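Kerkside Play Café — Facilities and Equipment Log
Ticket 218: Play kitchen, food pieces going missing and trays put away incomplete
Category: Toys and play equipment
Priority: Low
Opened by: Front desk
Assigned to: Doğukan Sezer
Status: Closed, with one follow-up in September

Reported problem

The play kitchen at the Kerkside branch is reset at the end of each session. The set sheet lists 70 food pieces, plus dishes and trays. For several weeks the count at reset has come up short, and the pieces reported missing are not the same from one day to the next. Egg slices and fruit slices account for most of the entries. Two parents have also asked at the desk whether the small pieces are being washed, as some felt tacky.

Checks carried out

1. Counted the whole set against the sheet, with the kitchen closed and all drawers emptied on to the floor mat. Result: three pieces short. The reset entry from the previous evening said 10 short. The loss is therefore smaller than reported and most of the problem is in the counting.

2. Looked under and behind the play units. One slice of tomato and a cup recovered from behind the sink unit. Both washed and returned. The remaining two missing pieces were not found in this area.

3. Checked the storage boxes. The Strobel boxes have a moulded lip inside the lid, and a flat piece can lodge there when the box is stood on its side. Nothing found in them this time, but a thin slice would stay put if the lid were opened quickly. Boxes should be stored flat.

4. Checked how pieces behave on the trays. The sheet says "one of each slice per tray", and staff have been counting trays by eye at the end of the session. The egg slices are the weak point. They are small and pale, with a yellow ring round the middle, and one piece can cover most of another. The star fruit slice is easier to account for as the five points give it away, although on a shiny tray the light can hide part of the printing. 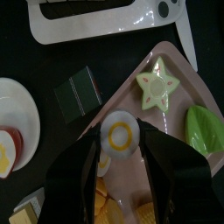 5. Repeated the count with each tray tipped out and the pieces spread in a single layer. Two people counted separately and reached the same total both times. Counting by eye on the tray gave a different total on each attempt.

6. Tacky surface. Wiped a sample of pieces with a plain damp cloth and left them to dry. The tackiness came off and did not return overnight. Cause is almost certainly residue from the Zidus spray, which has been applied neat and not rinsed. The label on our bottle calls for a rinse on anything handled by children.

Cause

Two separate faults. The count is unreliable because small slices overlap on the trays and are recorded as one piece. The tacky feel is cleaner residue. Actual loss is minor and in line with normal use.

Action taken

Set sheet reworded. "One of each slice per tray" is removed and replaced by a total for each type of food. Trays are no longer used as a unit of counting.

Pieces to be tipped out and spread in a single layer on a dark surface before counting. White and pale green pieces show up much better against black than against the cream worktop.

Spray to be diluted as per label, then rinsed. Trays are included in this — the sloping rims hold liquid if they are stacked before they are dry.

Boxes stored flat, lids up.

Comments

Front desk: Can we simply buy a second set and stop counting?

D. Sezer: Possible, but Zundale do not sell the slices separately and a full second set will not fit in the present boxes. I would leave it until the new sheet has been tried.

Front desk: Evening reset took around 10 minutes with the new method. Total agreed with the sheet, less the two pieces already known. No complaints about sticky pieces since the rinse was added.

D. Sezer: Noted. Sheet amended to show 68 so that the known shortage is not reported again each night. If either piece turns up, put it in the desk drawer and add a comment here. Recount due in September, before the winter timetable starts. Closing.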